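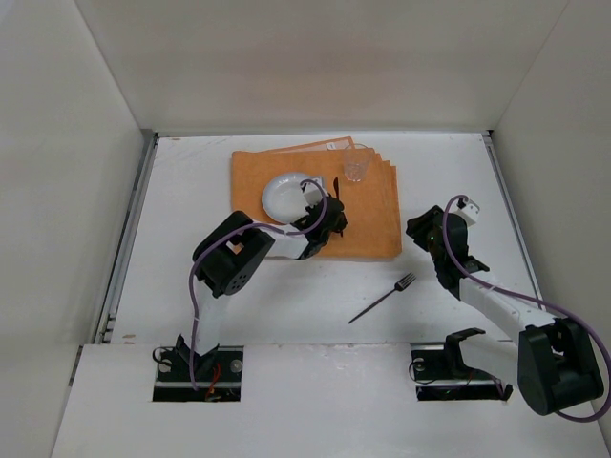 Setting up your Vevberg table linen

Before the plates and glasses come out, give your new napkins a little time to themselves, as they have been folded tightly in the packet and will be glad of the air. Choose a clear stretch of table and lay them in one pile, and please don't fuss over squaring it up. A slightly fanned stack like the orange one, with the edges of the layers offset, makes it much easier to lift one napkin at a time.

1. Wash the napkins before first use, on their own, at 40 degrees. The colour can run a little in the first wash.
2. Dry them flat if you have the room, then press with a warm iron.
3. Fold each one in half and in half again, and stack.
4. Take a napkin from the top for each setting and lay it to the left of the plate.

Note: A small plate can rest on the pile while you get the places ready.

Caution: Lift any glass off the napkins before you pull one free. Cloth slides more easily than you'd think, and so do glasses.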